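Robots at work: who does the sweeping now?

Kids' page, March

Think of a job you do every day that you don't much like. Making the bed. Picking up socks. Now think of doing it 122 times. That's a bit like some jobs grown-ups have, the same thing over and over until your arms ache.

When a machine does a job like that, we call it automation. Big word. Say it slowly: auto-ma-tion. It just means a machine does some of the work that a person used to do.

You know lots of it already. Dishwasher. Elevator. The doors at the supermarket that slide open when you walk up.

Nevzat Bayram works for Skukura, a cleaning company. Play rooms, waiting rooms, back rooms, all kinds of rooms. He has been sweeping floors since before you were born, probaly. Last year the company got its first robot. It has two arms and the crew calls it Agbeko. Very good at holding on to things. Not so good at corners.

"First week I wanted to grab the broom off it," Nevzat says. "So slow! Now I let it get on with it and I do the high shelves."

What is sweeping, really? If you had to explain it to somebody who had never done it, you'd need a lot of steps. Hold the dustpan. Tilt it. Hold the broom. Bring the broom to the pan, and don't push the pan away. Your hands worked this out when you were small and now you don't think about it. A robot has to be taught every bit.

Broom and dustpan, and a floor with toys on it: 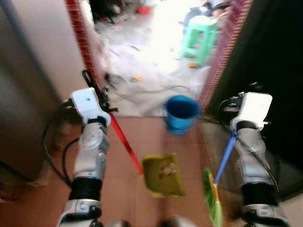
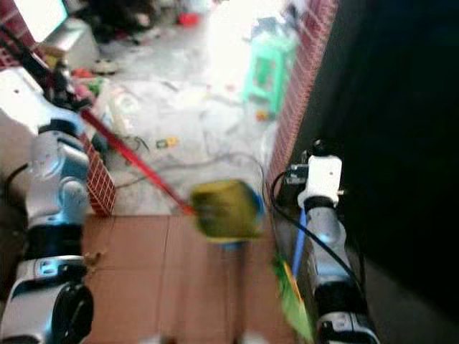
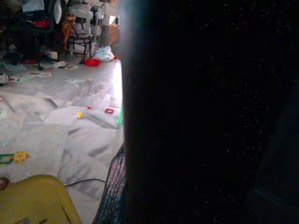
Photos: Skukura

Look at the first two again. Can you spot which arm has the broom? It isn't the same one both times. You probably have a favorite hand for sweeping. A robot doesn't need one, it can be taught to use either.

Now the third one. Green beads, a yellow flower, a red square with a hole in it. Is that trash? You'd say no way, those are toys! But how would a robot know? To a robot a bead and a crumb are both just small things on the floor. Somebody has to teach it the difference, and even then it can get mixed up. So people check. Toys in the toy box, papers in a pile for somebody to look at, and only then the broom.

Cables are tricky too. A broom can catch on a wire and drag it along. A person sees a wire and steps over without even stopping. Erhan Gezer, who trains the robots, says wires gave him more trouble than anything else in the whole job.

How does he train them? Mostly by showing. He moves the arms through the job himself, again and again, and the computer saves every go. Agbeko has 1308 saved goes at sweeping. Some are terrible, Erhan says. Dust everywhere. He keeps a few of the bad ones and marks them as bad, so the computer has those to learn from too.

So what about the people?

This is the big question and kids always ask it. If the robot sweeps, does Nevzat lose his job?

At his company, no. His job changed. He used to sweep nearly all morning. Now he gets the room ready, watches the robot, fixes things when it gets stuck, and does the work it can't do. Stairs. Windows. Anything sticky. He had to take a class, and he was nervous about it, he hadn't been in a class for a long time. His back hurts less. He also says it's quieter than it used to be, two people would sweep a room together and chat. He misses that part.

It doesn't go that way everywhere. In some places a machine comes in and there are fewer jobs, and people have to look for a new one. That can be really hard for a family. Grown-ups don't all agree on what should be done. Some think companies should pay for the classes. Some think workers should get a say before any machine shows up. What do you think? Ask at home, you might get a good argument going.

Words to know

Automation: when a machine does work that people used to do.
Gripper: the robot's hand. Often has only two fingers.
Training: showing a robot or computer how to do something, lots and lots of times.

Try it

Get a broom, a dustpan and a friend. Crumple some paper and drop it on the floor. Your friend is the robot and can only do exactly what you say. No guessing! If you say "sweep" they should ask "which way?" and "how far?" Count how many orders it takes to get one peice of paper into the pan. Then swap.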